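Notes for the Lundale session, 19 January 2019
Perception and grasp planning for shiny things

Slide 1. Title. Say what the talk covers: the perception node, the planner, the replay tool. Skip the hardware. There is a separate talk for that.

Slide 2. The data. We have 291 hand-held gripper recordings. 268 pass the checks and go into training. The rest fail on time sync, mostly a clock offset between the image stream and the pose log. Mention that Palia now catches this at import, so nobody has to find it by hand.

Slide 3. Why polished metal is hard. Depth comes back with holes or with the distance to a reflected lamp. Feature tracking is worse. Reflected points slide along a curved surface when the viewpoint moves, and the pose estimate slides with them.
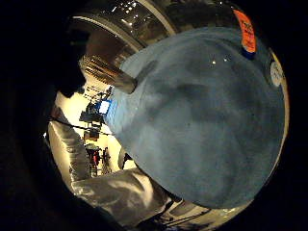 What we changed in Pradivik: features on low-texture curved regions get a lower weight, and the tracker leans on the background when enough of it is in view. When the object covers most of the view, we fall back on inertial data for a short stretch. Pause here and ask who has had the same problem.

Slide 4. Planner. Runs at 100 Hz. It takes a grasp pose with a covariance, not a single pose. If the covariance is too wide, it stops short and asks for another view. Sampling is capped at 4,000 candidates per request. Raising the cap made it slower and did not change the chosen grasp much.

Slide 5. Replay tool (Hordiienko). Play the clip. Show stepping backward, then the overlay of planned against recorded path. If the clip won't start, use the stills at the end of the deck.

Slide 6. Still open. Gloves confuse the hand mask. Round handles give two grasp answers and we pick the first. The December build has a flag for the second one, off by default.

Questions. Leave ten minutes. Repo link is on the last slide.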